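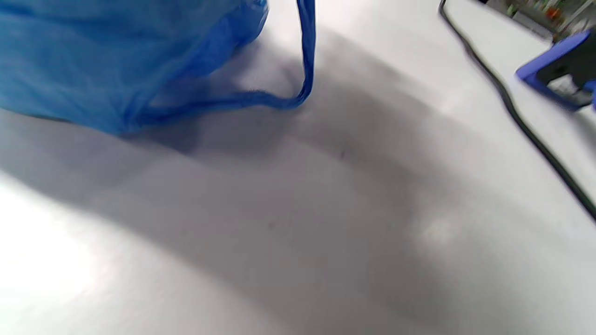

Blue plastic bag with twisted handle on the work surface, view from the hand-held gripper.

Palalier Project: Methods Meeting Minutes
Sep 2, 2018

Present: Marum group, Hinds group. Allus joined by phone for items 1 to 3.

1. Minutes of the last meeting
Approved with one correction. The bag trials in March were run with the old fingertips.

2. Bag handle data
The Marum group reported that the set now has 499 demonstrations of picking up a plastic bag by its handle. Of these, 14 were dropped before training. In most of the dropped ones the handle left the camera view too early and the pose track was lost. The rest were in a folder that had been copied without its time stamps.

The Hinds group asked if the time stamps could be rebuilt. Marum will try, but training will go ahead without them.

3. Labeling the grasp point
Two methods were compared. In the first, a person marks the grasp point on one still taken before the gripper closes. In the second, the point is worked out backward from where the fingers closed.

The backward method gave better labels when the handle lay away from the bag in an open loop. It did worse when the handle was flat against the bag, where the fingers often caught the body of the bag too. Hand marking was slower and the two labelers disagreed most on thin, see-through bags, where folds behind the front layer show through and look like edges.

Allus asked whether shadows had been looked at. A soft shadow under a bag can be as large as the bag itself, and the early model sometimes put the grasp point on the shadow's edge. Marum said this was less common after brightness changes were added in training. No separate test has been run on it.

Agreed: use the backward method for the full set and hand mark only the flat handle cases.

4. Clutter on the table
Hinds would like the table cleared for every run. Marum would like to leave cables and other items in view, as the method is meant to work on ordinary tables. After discussion it was agreed to keep existing runs as they are and record a note of what else is on the surface. The note will be a free text field.

5. Next test
Bags not used in training, starting with the thicker ones. Success will mean the bag is lifted clear by the handle and held. The hold time was not settled.

Actions
Marum: try to rebuild time stamps; send list of flat handle cases.
Hinds: write up hold time options; add the free text field to the run form.
Allus: send comments on the shadow test.

Next meeting to be set by email.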